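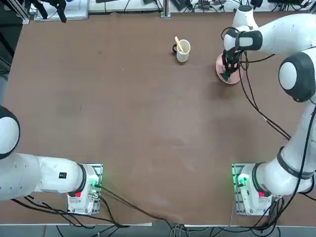

Re: Turning down a promotion — what do you say?

Home | Lists | Archive | Search | Join

Filed under: Career Talk, Women in Management

From: a member in Monport
To: Monport Working Women list

I read this one on my lunch break and have been thinking about it all afternoon, so I'll answer to the whole list instead of off-list. The earlier message is quoted in pieces.

> I have been at Curkano for six years, the last two as a shift lead
> in the order office. In August my manager offered me the job of
> operations supervisor. It comes with a raise of $4,000 a year and
> 20 people reporting to me. Right now I have four.

Before anything else, work out what that raise comes to per paycheck after taxes. I did this when I moved up at Yazzie and it was a lot less than the yearly number made it sound. Then ask if the new job is salaried. As a shift lead you may be getting overtime, and if the supervisor job doesn't pay it, you could end the year with less than you make today. Payroll can tell you how much overtime you had last year. You don't have to tell them why you want it.

> My first thought was to say no. I like what I do and I'm good at it.
> Then I felt bad for thinking that. Every speech I have ever heard
> says women should take the seat when it is offered.

I have sat through those speeches too, and I got something out of a few of them. But the person giving the speech doesn't know your manager or your hours. I wouldn't take a job out of guilt. I also wouldn't turn it down in the first week, when you've only had time to think about the hard parts. Ask for 10 working days. It is a normal request and in my experience you'll get it.

While you have those days, try to find out:

- why the last supervisor left, and how long she was in the job
- who covers when the supervisor is on vacation
- if you can hire and let go, or only recommend
- what happens to your current job, and if you could go back to it after six months

The third one matters most to me. At Yazzie I was responsible for a team I had no say in picking. I spent my first year apologizing for work I couldn't fix. When I finally asked for hiring authority they gave it to me in one meeting, so I could have had it at the start.

> Part of the worry is that three of the people I would supervise
> are friends. We eat lunch together every day.

That does change. I won't tell you it doesn't. I kept two of my lunch friends and lost one, and the one I lost was over a schedule. What helped with the others was telling them early, before the announcement went up, that I would be doing their reviews and would not be talking about anybody else's. You can still eat lunch. You will probably want to leave a little early so they can complain about you.

> If I say no, will they ever ask me again?

It depends on how you say it. "I'm not interested" tends to get remembered. "I'm not ready to leave the order office this year, and I would like to be considered next time" leaves the door open, especially if you put it in an email afterward. A woman in my old department at Emby turned down the same kind of job twice and took it the third time. She got a better offer for waiting — more money and an assistant lead under her. I don't say that happens everywhere.

One more point. You wrote that you have never asked for more than you were offered. Whatever you decide, ask this time. If $4,000 is the opening number, somebody has a second number. Name a figure and then stop talking. The quiet part is uncomfortable and it doesn't last long.

I still have the one-page worksheet I used to compare the two jobs, with lines for overtime, commute, insurance and child care. I can send it if you write to me off-list. Anyone else who wants it can have it too.

Would also like to hear from people who stepped back down after a promotion. We get plenty of stories going the other direction.

Previous in thread | Next in thread | Reply to list

Monport Working Women list, 243 members | Contact the list owner | Back to top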